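Search this repository Go to file Clear

# Hemska Lap Times

Hello, and thanks for stopping by! Hemska Lap Times is a small, friendly collection of timing records from club-level circuit racing at the Hemska track, gathered up and tidied so that anyone who likes racing and numbers can have some fun with them. I started it to settle a long argument in the paddock over tire wear, and it has been growing ever since – the argument is still going, by the way.

## What you get

The main file, `laps.csv`, holds 2000 laps over 23 races. Every row is one lap by one car, with these columns:

- `race` – the race number, starting at 1
- `car` – the number on the door, which can be up to three digits (the highest is 158)
- `team` – Zerari, Metwally, Nurel or `private`
- `lap` – the lap number within that race
- `seconds` – lap time to three decimals
- `pit` – 1 if the car came through the pit lane on that lap, otherwise 0

There is also `weather.csv`, with one line per race giving air temperature at the start and a plain word or two for the track, such as "damp" or "dry, windy".

## How the times were put together

Most of the laps come straight from the timing loop at the start line. For the early races I had only printed sheets, so I typed those in by hand over a good many evenings and then read them back against the paper. If you find a lap that looks much too quick, please open an issue and tell me the race, car and lap, and I will happily dig out the sheet.

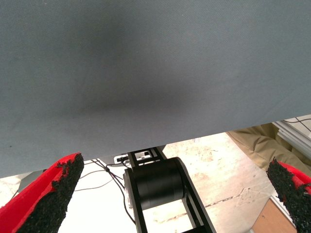 ## Things to watch out for

Safety car laps are left in and they are not flagged, so you will see whole stretches where everybody slows down together. A simple way to drop them is to throw out any lap slower than 100 seconds, though in the wet races that will cost you some perfectly good laps too – have a look at `weather.csv` first.

Car numbers moved between teams in July, so always match on `race` and `car` together.

## Using it

Do whatever you like with the data, at home or in class. A mention of Hemska Lap Times is welcome, and if you make a nice chart I would love to see it! Corrections go in as pull requests against `laps.csv`, one race per request please.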